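April 3, 2020
Bench cell, Lamham. Entry by C. Tavares, continued from the previous page.

Gripper on the rail-side arm

Cell stopped at start of shift. Fault carried over: right finger closing late against the left, small visible step at the tips with the gripper fully shut. Grip on round caps had been getting worse all week, with the cap turning in the fingers before the closing force came up.

Took the fingers off. Two screws each. Both left screws were tight, the lower right one came out with fingers only. No thread damage. The locating face on the right carriage had a bright line across it where the finger had been rocking. Dressed it with a fine stone, wiped down with alcohol, checked flat against the small square. Good enough.

Refitted with new screws and a drop of medium threadlock. Tightened in two stages with the fingers closed on a 10 mm gauge block so that both sat square before the final turn. Step at the tips now too small to catch a fingernail. Marked the screw heads with paint pen.

Note for whoever does this next: leave the block in until the second stage is done. I took it out early the first time and had to begin again.

Zero position

Gripper zero was stored with the fault present, so it had to go. Cleared it, powered down at the isolator, waited for the drive lamps to go out, powered up, ran the homing routine with nothing between the fingers. Stored new zero. Ran open/close ten times by hand from the pendant and watched the reported width at closed. It came back to the same value every time.

The Falcão config file still had the old offset written into it as a constant, on top of the stored zero. This would have counted the correction twice. Commented out, not deleted, with my initials. Please do not put it back without speaking to me.

Wrist camera

Camera had to come off its bracket to reach the upper screws, so the hand-eye calibration is void. Bracket refitted against its dowel. Lens wiped. Recalibrated with the printed board at 14 poses. First run was poor; two of the poses had the board tilted so far that the far corners were soft. Threw those out, took two replacements, solved again. Residual is back where it was before the fault. Values saved under today's name in the Nirnia folder, old file kept beside it.

The fixed camera was not touched. Ran the check anyway: touched the probe tip to the four table marks and compared. All four within tolerance. The mark nearest the rail is wearing away and wants redoing before long.

Rail

Wiped the length of the rail with a dry cloth, then a light film of oil. Removed a good deal of grey fluff from the far stop. Jogged the carriage end to end at slow speed, listening. There is still a faint tick at one point on the outward run only. It was there in July and has not changed as far as I can tell. Leaving it, but it should be written down each time so that we know if it starts to move.

End stop bolts checked, both tight.

Cables

The cable at the wrist was rubbing on the edge of the second joint cover when the arm reached back. Jacket polished but not cut. Moved the clip 12 mm further up the link, which gives it enough slack to clear. Cycled that joint through its full range by hand with drives off. Clear throughout. The clips are the soft type and will need looking at again; Stiveck have been asked for the screw-down ones, no delivery date.

Yellow cables: not dressed today. They work, but there is too much loose length and the routing has never been drawn. I would like this done properly with labels at both ends. Half a day, two people.

Speed and force limits

Restarted at reduced speed. Force limit left at the low setting for the small parts job. The plastic bottles will take more than this, but a higher limit does nothing for the grip once the fingers are square, and it marks the caps. If a cap slips, look at the approach height first. The pads are short and the bottom third does most of the work.

Approach height was set with the worn fingers. Lowered it by a little under the thickness of a pad and saved it as a separate recipe so that the old one can still be called up. Not yet tried over a full batch.

Still open

Redo table mark nearest the rail.
Screw-down clips, chase Stiveck.
Cable drawing and labels.
Tick in rail, log only.
Full batch on the new approach height.
Second arm has the same finger screws from the same bag. Not checked. Do before it is used for anything that matters.

Spare pads: one full set left in the drawer, plus an odd left one that does not match. I have put the odd one in a separate bag so that it does not get fitted in a hurry.

One thing on procedure. The check sheet says to inspect the fingers "regularly". This is how the loose screw was missed. I have crossed it out and written in a cycle count. The counter is on the second page of the pendant, and it does not reset at power down, so there is no excuse for guessing. I have also added a line for the closed width, to be copied from the pendant at each inspection. A slow drift in that number would have shown this fault days before the caps began to turn.

Tools back in the drawer except the small torque driver, which has gone for checking. Use the one from the other bench and return it.

Wrist camera first, fixed camera second.

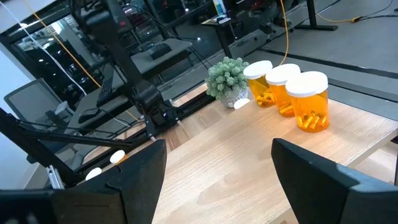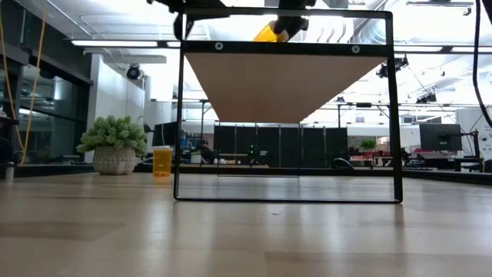 When do the finger screws need to be checked?

Every 500 cycles by the pendant counter, and again after any collision or stall, whatever the count. Look at the paint marks first. If a mark has moved, take the finger off, clean the face, refit on the gauge block with fresh threadlock and store a new zero before running. If the marks are in line, copy down the closed width and carry on.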